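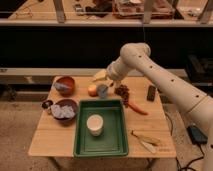 The table at Nenov House, with the green tray and the white cup.

THE LAYING OF THE TABLE

Under the terms of the Somogyi bequest, Nenov House is required to keep one table laid for a guest throughout the month of February. The guest is not named. The bequest specifies that there shall be a tray, that there shall be bowls, and that fruit shall be provided "of a kind the guest would not be ashamed to take". It makes no provision for chairs.

Residents who join the House are given a copy of the relevant clause, together with a key to the pantry and a map of the fire exits. Most return the clause unread. Ha-rang Shin, who came to the House as Deputy Steward in her thirtieth year, read it twice and then asked to see the Steward.

The Steward at that time was Viktória Kovács. She had held the post for 18 years and had laid the table in each of them. She received Ms Shin in the pantry at four in the afternoon and invited her to state her concern.

"The clause does not say what happens if the guest arrives," said Ms Shin.

"It does not," Mrs Kovács agreed.

"Has anyone ever arrived?"

Mrs Kovács replied that the question had been put to her predecessor in writing, and that the letter had been filed. She then handed Ms Shin a bowl and asked her to carry it through.

The practice of the House was as follows. The tray was set down first, before any bowl or cup. The bowls went to the left of it, the larger one to the front. Fruit and vegetables were to be placed at the Steward's discretion, and it was accepted that the Steward might change her mind. Over the course of an evening Mrs Kovács frequently did so. A cup that had stood on the tray at five o'clock might be back in the pantry by six, and grapes that had been thought suitable might give way to something plainer.

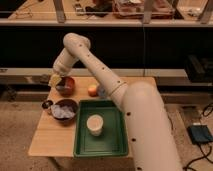

Ms Shin found this unsettling. She had previously been employed by the firm of Lerkex, where the position of every object on a counter was recorded on a sheet and initialled. She proposed that a similar sheet be introduced at the House. Mrs Kovács considered the proposal for 9 days and declined it. A guest, she said, would wish to find a table that somebody had been thinking about, and a sheet would put a stop to the thinking.

It was in the third week of the month that the matter of the cup arose. Ms Shin had carried it in from the pantry herself. On coming back with a cloth she found that it had been turned, so that it faced the window. She reported this to the Steward at once.

"A cup without a handle does not face anything," said Mrs Kovács.

Ms Shin said that she was aware of that. She said that it had nevertheless been turned.

The two women stood at the table for some time. The bowls were where they had been put. Rain was falling on the Cledar road, and a delivery van went by with one headlamp lit. At length Mrs Kovács took the cup away, rinsed it under the pantry tap and dried it with particular care – more care, Ms Shin thought, than a clean cup required.

"Would you fetch a carrot?" she said. "A decent one."
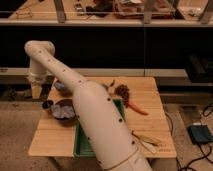

The table, the carrot laid towards the back.

The carrot was not mentioned in the bequest, and Ms Shin pointed this out when she had brought it. Mrs Kovács answered that it came under discretion. She set it down at a slant, stepped back, and did not alter it again that evening, although she remained in the room until past ten.

In the last days of the month Ms Shin was permitted to lay the table alone. She put down the tray and stood the larger bowl to the front. She spent longer on the fruit than she had intended, and was still moving it when she heard the street door, which sticks in wet weather, being pushed firmly from the other side.

She wiped her hands. The Steward had already come out of the pantry and was standing in the passage with the cup.

"You might see who it is," said Mrs Kovács, and Ms Shin went to see.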